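# Letting the robot look again: a second glance before release in carton packing

Matúš Urban and Zuzana Slanina
Final-year group project, Hrnčiar robotics lab

## How we got to this question

We began the year wanting to do something much bigger. The first version of our proposal had the robot choosing the carton, planning the whole order, packing it and folding the flaps, and our supervisor very kindly let us talk about it for half an hour before asking which of those we would like to finish. After a few weeks of reading (and one rather painful afternoon with a flap) we settled on the last moment of a placement, when the item is already over the carton and the fingers are about to open. That sounds like a small thing to spend a year on, and we did wonder, but when we sat and watched recordings of failed packs it was striking how many had been perfectly good up to that point.

The failures tended to look alike. The robot picks a tall, narrow product, carries it nicely, and puts it down where it decided to put it at the beginning of the movement. In the meantime the product has turned a little in the fingers, or something already in the carton has slid. The robot lets go all the same, and the product ends up leaning on its neighbour or across a wall. A person packing the same order would glance down, shift their hand slightly and then let go, without noticing they had done anything at all.

So our question became: if we give the robot a second look just before release, and allow it one small correction, how much better does it pack? We also wanted to know which products gain the most, and whether the extra look costs so much time that it would annoy anyone who had to use it.

## The task and the workstation

All our work was done on a packing station at Sastumel, who pack small household and cosmetic goods and who let us use a real station with real stock. We are very grateful for this, as our lab bench at Hrnčiar is beautifully tidy and teaches you nothing about packing. The arm is bolted to a plate on the green worktop. Smaller cartons stand at the back and hold the products to be picked, and the carton to be filled stands nearer the front. An order in our trials was always a pair of products, one after the other. We drew the pairs from a set of 24 products, chosen to cover tall, flat, slim and slippery shapes.

We left the packing tape across the bottom of the carton exactly as the station staff leave it. It would have been easier to put a sheet of plain card over it, and for a few days in December we did, but the results from those days told us more about plain card than about packing and we threw them away. 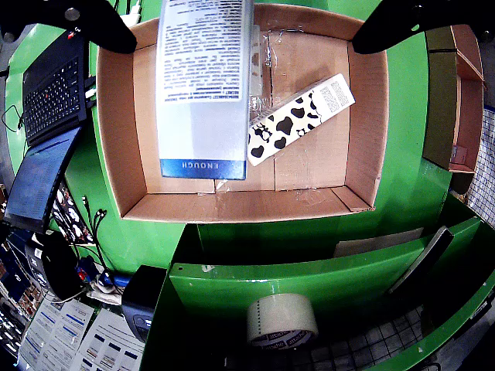 Our biggest worry in designing the method was what the camera can still see once the gripper is low over the carton, as there is no point in a second look if the robot is mostly looking at its own hand. Part of the answer is that we ask it for very little. It doesn't have to read the product or recognise it again. It needs the long edges of whatever is being placed, and a fair idea of the floor that is left. With the tall package with the blue ENOUGH band, the long sides stay in view between the two black fingers even with its top end lifted, and the cow-print box lying diagonally on the right leaves an awkward wedge of bare cardboard. A plan made at the start of the movement would know nothing of that wedge if the box had been straight when the plan was made, and it was for arrangements of this kind that we wanted a correction. Clear wrapping was more of a nuisance than we had expected, incidentally. A loose wrapper has edges of its own, and our early edge finder was very fond of them.

## Method

### Demonstrations

We collected 933 demonstrations by guiding the arm through whole placements by hand control, with one of us driving and the other resetting the products. They were recorded with Fumon, the logging tool that most groups in our lab use, which stores the camera streams together with the joint positions and the finger opening. We took turns driving, partly out of fairness and partly because we soon saw that we had different habits. Zuzana comes down slowly and adjusts while still fairly high above the carton. I come down quickly and do all my fussing at the bottom. We left both styles in, though we did label who was driving, and I am glad of it now for reasons that come up under the results.

A few rules kept the data usable:

- The carton could be anywhere inside the reach of the arm, and turned by any amount, as long as it stood flat.
- The first product was to be left wherever it ended up, even if it looked untidy.
- A placement that went wrong was kept and marked as failed.
- Nothing was to be straightened by hand between the first and second product.

The second rule was by far the hardest to keep. You feel a strong urge to reach in and tidy.

### The base policy

The base policy is called Skasham. It was written by an earlier group in our lab and we changed very little in it. It takes the camera images and the arm's position and produces a short run of movements, then looks again and produces the next run. In principle this means it is always looking. In practice it becomes very committed towards the end of a placement – once it is low over the carton, each new run of movements is almost a straight continuation of the one before, whatever the images show. We spent a good while trying to train this out of it by giving the last part of each demonstration more weight. It helped a little with tall products and made the slim ones worse, so we dropped it.

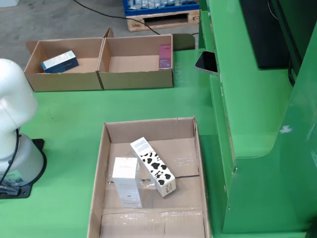 ### The second glance

What we added sits between the base policy and the command to open the fingers. When Skasham asks for a release, the request is held back and the arm stays where it is. A small separate network then takes one fresh set of images and gives two answers: a shift and turn to apply before letting go, and a number for how much it trusts that correction. If the trust is high, the arm makes the correction and opens. If it is low, the arm lifts a little, takes another look from there and tries once more. After that second try it opens regardless, as we didn't want a robot that hovers over a carton for ever.

Training the small network needed examples of placements that were nearly right, and we had far fewer of those than we would have liked. We therefore took the good demonstrations and used the moment just before release as the correct answer, then went back a short way along the same recording and used those earlier moments as the "nearly right" ones. The difference in the arm's position between the two is the correction to be learned. It is a simple trick, and it has an obvious weakness, in that it only teaches errors that a careful person passes through on the way to a good placement. A robot can be wrong in ways that neither of us ever was.

To make up for this a little, we recorded some extra movements in which the driver stopped on purpose in a poor position and then put it right. These are included in the total given earlier. They are quite dull to record, and I think we should have done many more of them.

## How we tested it

Each version of the system was given 40 orders. The orders were the same for both versions and so were the starting positions, which we marked with pencil on the worktop and checked against a saved camera view before every run. We called a placement a success if the product was fully inside the carton, if no part of it stood above the wall other than by its own height, and if the product already inside had not been knocked over. Leaning was allowed so long as nothing crossed the carton's edge. We argued a good deal about leaning. The station staff told us they don't mind it if the order has only a couple of things in it, because the filling paper goes in afterwards and settles everything, and we decided they were better judges than we were.

The person scoring did not know which version had been running. This was easy enough to arrange, as it only meant that one of us had to go and stand by the shelves during each run.

## Results

With the second glance switched on, 70 per cent of the orders were packed with both products placed successfully. The base policy on its own packed fewer than half of them. We had hoped for a difference and had prepared ourselves for a small one, so this was a very cheerful evening.

The gain was not shared out evenly. Tall cartons benefited most, and nearly all of that came from the turn and hardly any from the shift. They twist in the fingers on the way over, and a slight turn before release is enough to bring them back. Slim products improved too, though less. Flat, broad packages showed no change that we would want to claim, and when they failed it was generally at the pick, long before our part of the system had anything to say. 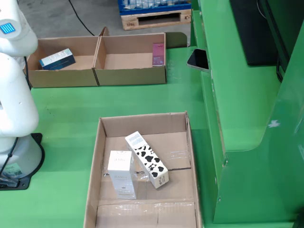 The second product in an order gained more than the first. This fits what we had guessed, as the first product goes into an empty carton where a poor placement can be forgiven, while the second has to deal with whatever the first has left. When we looked only at orders in which the first product had come to rest at an angle, the base policy did very badly. Its favourite mistake was to come straight down on the raised end of the first product and push.

The difference in driving habits showed up as well. We trained the small network once on Zuzana's recordings alone and once on mine alone, and tried both on a handful of orders. Mine made the better corrections, which I was pleased about for roughly as long as it took Zuzana to point out why. Because I leave all my adjusting until the bottom, my recordings are full of small late corrections of exactly the kind the network needs, and hers, being better driving, hardly have any. The version trained on both of us was steadier than either, and it is the one used for every result above.

As for time, the extra look adds a short pause to each placement, noticeable if you are standing there waiting for it. The low-trust branch, with its lift and second try, costs more. It was used mostly with wrapped or shiny products.

## What went wrong

The tape on the carton floor caused trouble all year. Under the station lights the creases shine, and a bright crease is easily taken for the edge of a product. We added changes of brightness to the training images and this reduced the problem without removing it. On several of the failed orders the correction was confident and plainly wrong, and when we went back through the images there was usually a bright strip of tape running alongside the product.

The printed patterns gave us a different sort of headache. On a box covered in large dark patches, the outline of a patch can be much stronger than the outline of the box, especially against a pale background. We expected this to ruin the results for patterned products and it didn't quite, though the trust number was lower for them and the arm lifted for its second try more often.

There is also a fault in our own design that we only understood near the end. The network sees the moment of release and nothing before it, so it can't tell a product that has been steady for the whole movement from one that is still slipping. Giving it a short history of images would be the sensible next step, and Fumon already stores everything needed for it.

## Notes for whoever takes this on

The recordings are on the lab drive in the Skasham folder, with the driver labels in a separate sheet. Please read the sheet first, as the early sessions use a different order for the camera streams and will load without any complaint if you get them the wrong way round. The days with plain card on the carton floor have been kept in their own folder and should stay there.

If you have time for only one addition, we would suggest recording more of the deliberate poor positions, and having several people drive. Zuzana has written up the pencil-mark procedure with drawings, and it is pinned inside the cupboard next to the spare gripper fingers.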